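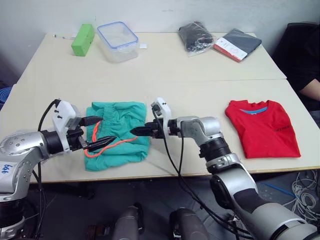
Drawstring trousers or shorts waiting to be folded, with a red T-shirt already done.

How to fold clothes that have a drawstring

A T-shirt is easy, because the fabric has a clear shape. Things with an elastic waist are more difficult. The elastic pulls the fabric together, and the drawstring goes everywhere. I learned this method from my neighbor Tegwen Eynon and I use it every Monday when I do the laundry.

What you need

A flat table, as long as possible. Two tables pushed together are also good – just keep the garment away from the seam, or the fabric can catch in it.

Steps

1. Put the garment in the middle of the table. Find the waistband first and turn it to the top.

2. Take the drawstring and move it off the fabric. Pull both ends until they have the same length.

3. Hold the waistband at the two sides and stretch it gently. Let it go slowly and smooth the fabric down with your flat hand.

4. Tie the drawstring in a loose bow and push it inside the waistband. Do not make a knot, it is hard to open later.

5. Fold one leg over the other. If the back part makes a small triangle, fold it in.

6. Fold from the bottom up to the waistband. Shorts need one fold, long trousers need 2 or three.

For the T-shirt

Lay it with the front down, fold both sides to the middle with the sleeves, and then bring the bottom up. Turn it over, so the collar is at the top and you see the front.

Cables and other small things should go to the back of the table before you start. I keep mine in a plastic bag – they slide under the clothes very easily.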